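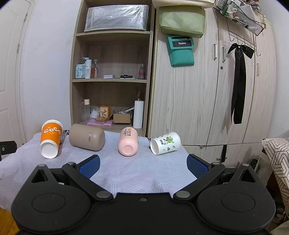

Keeping the hand-held grippers honest

The task is simple to state. Four drinking containers lie on their sides on a cloth, and an operator holding a gripper stands each one upright. A trained operator does it in a few seconds. The recording is only useful later if the gripper closes the same way in the last session as it did in the first, and that depends on maintenance.

Zoriana Moroz looks after the hand-held units for Gurnavent, which collects household handling data for arm builders. Her bench holds the tools that come back from people's homes. The one she uses to explain the job is unit 2293, returned in December with a note reading "closes late on the left".

Her first check is the pads. On this type the textured blue faces sit on black backings at the tips of the linkage arms. The texture fills with paper dust, skin oil and lint from tablecloths. A dirty pad will still hold a paper cup, but a smooth tumbler turns in the grip as it comes up. Moroz washes the faces with warm water and a drop of washing-up liquid, scrubs along the grain with a soft toothbrush and leaves them to dry overnight. Solvent makes the faces go hard.

The pivots come next. A large silver pivot fixes each arm at its base, and smaller grey pins carry the upper joints. With the gripper fully open, she pushes each tip sideways with one finger. Any click means play in a joint. On 2293 it was an upper pin on the left, worn on one side. She changed both pins on that arm and put a trace of light grease on the new ones.

"People tighten the big pivot because it is the one they can see," she says. "Then the arm drags and they send it back as a motor fault. There is no motor in it."

After that the opening is measured. The tips are spread to the stop, the gap is read with a calliper, and the pads are closed on a flat gauge to see whether both faces touch along their full height. The result goes into Tistavach, the firm's service log, where the repair to 2293 is entry 3174. A unit that fails twice on contact is stripped and rebuilt.

The last stage is a trial on the cloth. Moroz prefers a mix of shapes: two paper cups, a wide tumbler and a bottle. Paper shows up too much closing force, as the wall buckles before the operator feels it. The bottle is taken near its base and turned slowly. She lays the pieces with their mouths facing different ways, so that the wrist has to work in both directions.

The trial takes 2 passes, one with each hand. If the pads meet late on either, the unit goes back to the bench and the pins are checked again. Unit 2293 passed on the second attempt, after a shim was removed from the left pad. It went out to the Astano group the next morning with a spare set of pads in the box.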